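How to Check Whether Your Water-Saving Gadget Saves Any Water

Gadwood's utility mails out a flyer every December promising that a new showerhead will cut your bill. Maybe it will. I'd want to see it on my own meter first, and you can do that in an evening.

Start by finding the meter. In Fendton and Gadwood it sits under a lid near the curb. Write down every digit, including the ones that barely move. 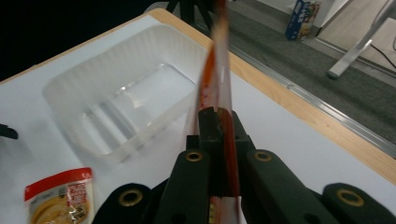 Next, shut off everything in the house and leave it off for two hours. Read the meter again. If the number changed, you have a leak, and no showerhead is going to fix that. My neighbor Jarrah Gilchrist bought a Kuvitz flow controller before doing this step. Her toilet was losing 267 gallons a week.

No change? Good. Use water normally for six days and note the total. Ours was 1,216 gallons. Then install the gadget and repeat for another six days, with the same people at home and the lawn sprinklers off both times.

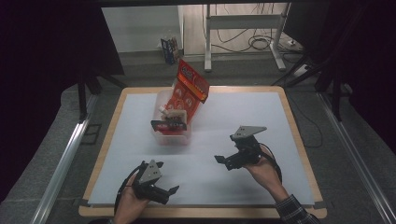

Faucet aerators deserve the same suspicion. The box quotes a flow rate, but a slower faucet doesn't help much when you're filling a pot. It can help with rinsing, so pay attention to what you rinse. A clear plastic tub like the one holding the red snack bag makes a decent test: time how long it takes to fill, before and after.

If the two totals are close, return the thing. Keep the receipt until you know.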